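Sorting the necklaces, finally

In October the evenings become long and I start to look into drawers. This year it was the turn of the jewelry. I don't own expensive things, but I own many, and they have lived together in one bag since we moved to Lolcombe. When I wanted to wear my dark beads to dinner at Sointu's, I pulled and five other things came out with them. I went to the dinner with a bare neck.

So the next morning I spread the striped cloth by the window, where the light is best, and I put everything on it. My first idea was to open all the knots before lunch. This was too optimistic. Small beads hold on to each other like burrs on a wool sock, and if you pull one end, the knot at the other end becomes only smaller and harder.

My aunt Sirkka Miettinen repaired necklaces for many years, and I called her to ask for advice. She told me three things. Don't work on a smooth table, the beads run away from you. Separate by color before you touch any knot, dark with dark and red with red. And use a thick needle to open the loop from the middle, never from the end. 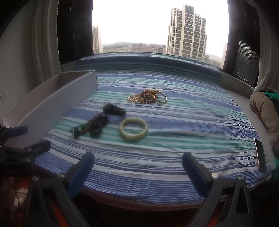
The dark beads took me the longest time. One of these strings I bought in Dirnska, from a man who first asked 98 for it and then, when I was already walking away, 13. I still don't know what is the right price for it, but I have worn it more than anything else I own. The thread is old and I was afraid it would break, so I worked slowly and drank two cups of tea which both became cold.

The bangles are easy, of course, they cannot make knots. My only problem with bangles is that I never wear them. They knock on the desk when I write, and my colleague Martti once asked me kindly if I was building something. But the pale green one I will keep. It was a present from my first landlady, and it is very pleasant to hold in the hand.

I have decided to store the beads in long boxes now, each string lying straight, with a little piece of tissue paper between the neighbors. Sirkka says hanging is bad for old thread because the weight pulls on it all the time. If anybody has a different experience with hooks, please write to me, I would like to know.

Two strings I will give to Sointu, who looks much better in red than I do. One more has a broken clasp and it waits for the next visit to my aunt. She has promised to teach me how to change it myself, and I have already bought the small pliers.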